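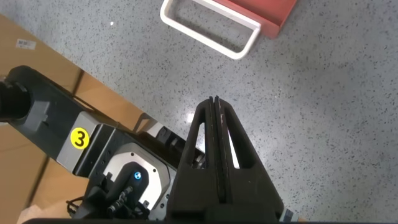

Figure 3. Wrist camera view with the fingers closed. The second arm is at left, and the white handle and red tray lie past the fingertips.

4.2 Drawer opening from wrist views

We now turn to the task that gave us the most trouble, and, we should admit, the most pleasure once we began to understand it. The drawer task in the Makarance suite asks the policy to find a handle, close on it, and pull, using only what the wrist cameras provide. We trained on 2396 demonstrations gathered with the Poken teleoperation setup over 14 sessions in July, and we kept every one of them, the clumsy ones included, as we wanted the policy to meet the same hesitations that our operators did.

A wrist view is a generous thing up close and a rather stingy one from farther away. With the fingers closed, as in Figure 3, they hide a good part of the middle of the image, and the handle is left near the top border with open floor in between. Our baseline, Terkance, treats every such image alike. We instead let the policy weigh each image by how much of the handle it can find, and carry its last good estimate forward for up to 18 steps when the handle slips from sight. 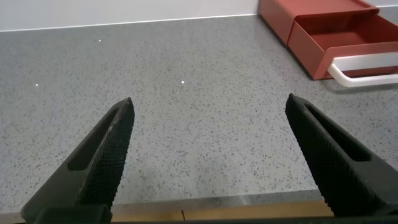 Figure 4. Wrist camera view with the fingers spread and the red drawer pulled out. The compartment is empty.

Figure 4 shows a view of the kind we find most useful for judging the state of the drawer. The compartment can be seen between the casing and the drawer front, and the handle, though it runs out of view at the right, still shows enough of its curve to give a direction. The speckled surface is less kind to us: small bright spots and reflections sometimes drew the attention map away from the handle, and we added brightness changes during training to soften this.

We ran 100 trials for each method, with the same starting poses. The weighted policy opened the drawer more often than Terkance did, and most of its failures came from closing the fingers too early — a habit it shares with the Đồng variant described in Section 4.1.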